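工坊近况：手持夹爪做到第三版了

各位订阅的朋友，好久没有写这么长的一段了。上一期之后陆续收到几封来信，问那套手持夹爪到底做到哪一步，趁着三月手头的活儿松一点，我泡了壶茶，坐下来慢慢跟大家讲讲。

先说名字。原本我们在共享工坊里就叫它“夹子”，后来夹子越来越多，喊一声“夹子呢”，能有好几个人同时抬头，只好正经取一个。现在这套叫Teuber，手指、铰轴和底座算一整套；配套的记录程序叫Flonum，是从去年那个旧项目里拆出来改的，改得面目全非，不过老用户打开菜单应该还认得几处（那个难看的启动画面我也留着呢，舍不得删）。

第一版的手指是直的，夹方块挺好，一碰到布就发愁。布这个东西真是磨人，你以为捏住了一层，提起来是两层，抖一抖又全滑下去了。第二版我们把指尖收窄，往里弯了一点，结果又弯过了头，指尖先碰上，后面空着一大块，薄一点的手帕根本吃不住力。第三版是现在这一套，两根黑色的弯指合拢以后收成一个窄尖，固定在白色底座上，螺钉都朝着外面，换手指的时候不用拆别的东西。我自己最喜欢这一点，以前换一次手指要趴在桌上找半天垫圈，现在一杯茶没凉就弄完了。

这一版我们主要拿软的东西来练：床品、毛巾、叠了一半的衣服，还有从各家翻出来的旧织物。大家带来的料子厚薄不一，颜色也是五花八门，倒比专门去买一批整整齐齐的布来得有用。拿手持夹爪干活，头几分钟总觉得别扭，像戴着很厚的手套系鞋带，过一阵子手腕就知道该往哪边让了。有位常来的老朋友一口气做了八轮，放下来以后说，回家叠被子都想找个夹子。

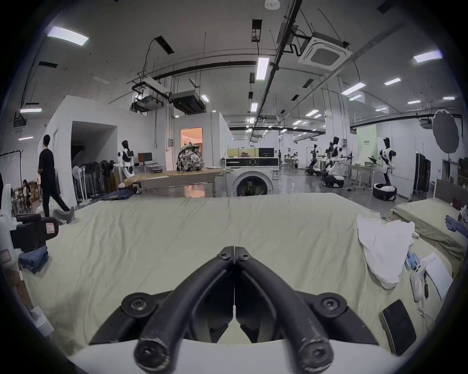
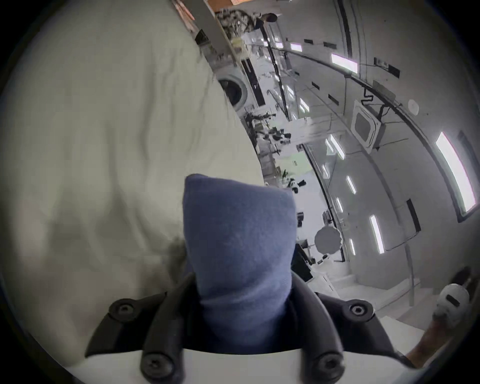
第三版手指，先是空夹合拢的样子，后一张夹着一团蓝色织物。

说几处还没解决的。手指闭合的时候，中间仍然有一道细缝，厚布没什么关系，遇到很薄的料子就有点看运气。试过贴一层软垫，夹是夹得牢了，松开的时候又粘着不放，得用手去拨，这样一来记录下来的动作就不干净了。目前的想法是在指尖内侧做几道浅浅的横纹，纹路多深还没有定，下个月打算先打两对出来比一比，一对浅的，一对稍深的，其余尺寸一概不动。

还有重量。整套连底座在内大约700克，单看这个数不算吓人，举久了胳膊还是会酸。有人提议用吊绳把它挂起来，我试了一个下午，绳子总想把手往上拽，贴着桌面做动作的时候尤其难受，最后还是拆了。底座里面还能掏掉一些料，只是铰轴两侧我不敢动，那儿受力最大，先前有一件样品就是从那个位置裂开的。

Flonum那边进展倒是顺利。现在每做完一轮会自动另存一份，不用再自己给文件编名字了，从前那些“新的”“最新的”“真的最新的”总算成了历史。标注的部分还比较粗，只能写一句话，比如“从一角提起”“对折一次”，想再细分的话，得等我把界面重新理一遍。有两位读者来信希望能支持左手习惯，这个我记下了，手指本身左右差别不大，要改的主要是握把的角度。

材料方面，原来一直用Genar的那种黑色线材，这次有一卷受了潮，打出来表面发毛，我们差点怪到机器头上，调了一晚上参数，换一卷就好了。建议自己在家打手指的朋友，开封之后尽量装进密封盒子，隔夜也别嫌麻烦。螺钉请用内六角的，十字的拧几回就花了，到时候取都取不出来，我的工具盒里还躺着几颗这样的纪念品。

想照着做的朋友，图纸放在Fliltgate的共享文件夹里，跟上一版放在一起，认准文件名里带“弯指”的就是。装配说明写得有点啰嗦（跟这封信一个毛病，大家多包涵），建议先从头读一遍再动手，铰轴那一段尤其要看，螺钉拧到手指还能自己顺畅开合就行，别使蛮劲。要是装好以后左右两指对不齐，先把螺钉都松开半圈，合拢手指，再交替着一点点拧紧，多半就正了。

家里有用不上的旧床单、旧毛衣、单只的袜子，仍然欢迎带过来，洗干净就好，破了洞的也要。晚上七点以后工坊里一般有人，来之前在群里说一声，我好多烧一壶水。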